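**The Hillalon Letters** is a documentary web series in five seasons about German-speaking families who settled in the fictionalised river district of the same name, told largely through the mail they sent home and the mail that came back. It was created by the filmmaker Wolfram Hollmann and produced with his long-time editor, Svenja Wunderlich, for the small online channel Lemside. Although it never drew the sort of audience that gets a program talked about at work on Monday, it has kept a loyal and rather affectionate following, particularly among family historians, who tend to watch it with a notebook on the arm of the couch.

## Background

Hollmann grew up in Cenasham, where his grandmother kept a biscuit tin of letters on top of the kitchen dresser. He has described being allowed to look at the stamps but not to unfold the pages, a rule he obeyed (mostly) until the tin came to him after her funeral. Inside were 196 letters, many of them written in an old cursive hand he couldn't read at all, and it was the slow business of having them deciphered that gave him the idea for a series.

Wunderlich, who could read the script, was first brought in as a translator. She stayed on to cut the pilot, and by the time the first season was finished she had become as much an author of the program as Hollmann himself, choosing which voices to follow and, just as often, which ones to leave in the tin.

## Format

Each episode runs for 20 minutes and takes a single correspondence as its subject. Letters are read aloud by descendants wherever descendants can be found, and the readings are left in long, unhurried takes, stumbles and all. There is no narrator. Wunderlich preferred short title cards, set in plain white type, and she was known to rewrite one a dozen times before she would let it go.
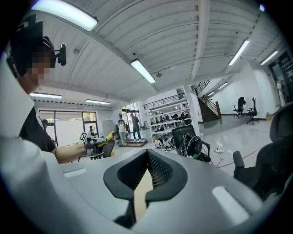
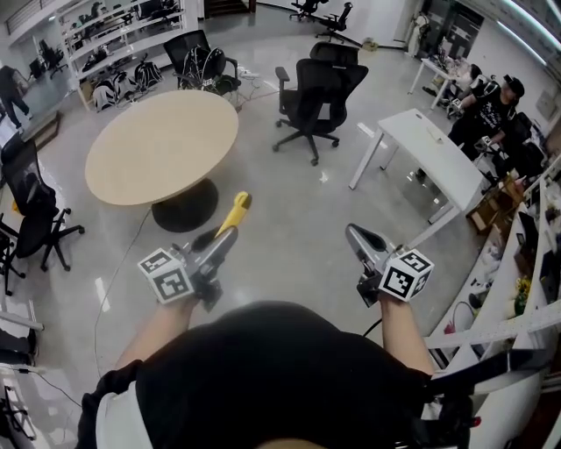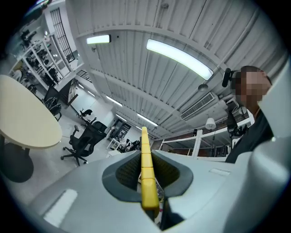
The music is similarly sparing. Most episodes use a solo accordion or a parlour organ, recorded in whatever hall happened to have one, and the favourite of many viewers is the wheezing instrument heard all the way through the second season, complete with the sticking key that the organist apologises for under her breath.

## The Fröhlich episodes

The best-known part of the series is the pair of episodes devoted to the Fröhlich family, who ran a bakery and wrote to one another with tremendous energy about flour, weather, church quarrels and the shortcomings of their in-laws. The first follows Fröhlich senior and his brother through a disagreement over a loan, which begins civilly enough and ends with the two men corresponding only by way of their sister. The second belongs to the sister, and is generally thought the finer of the two. Her letters are dry, funny and very tired, and the great-niece who reads them has much the same manner.

These were also the episodes that caused the most difficulty behind the scenes. One branch of the family felt the loan was a private matter, even at such a distance, and Hollmann delayed the release while everybody sat down together and talked it through. A few lines were removed at their request. The cousins later attended the first public screening, held on a Friday evening in Cenasham, and brought the cake.

## Release and reception

Lemside released the series free of charge, one season every August, with subtitles in English and German. Reviews were few but kind. Critics praised its patience and the colour of its language, while one of the more common complaints was that viewers unfamiliar with the district were given no map and had to work out for themselves who lived across the river from whom. A map was added to the program's website before the third season, along with a family tree for the Fröhlichs that has been corrected by viewers more than once.

A companion book, containing the full text of the letters used on screen, was printed in a run of 1000 copies. Wunderlich supplied the translations and a lengthy set of notes, and she included several letters that had been cut for time, among them a recipe for plum cake with the oven temperature given only as "the usual".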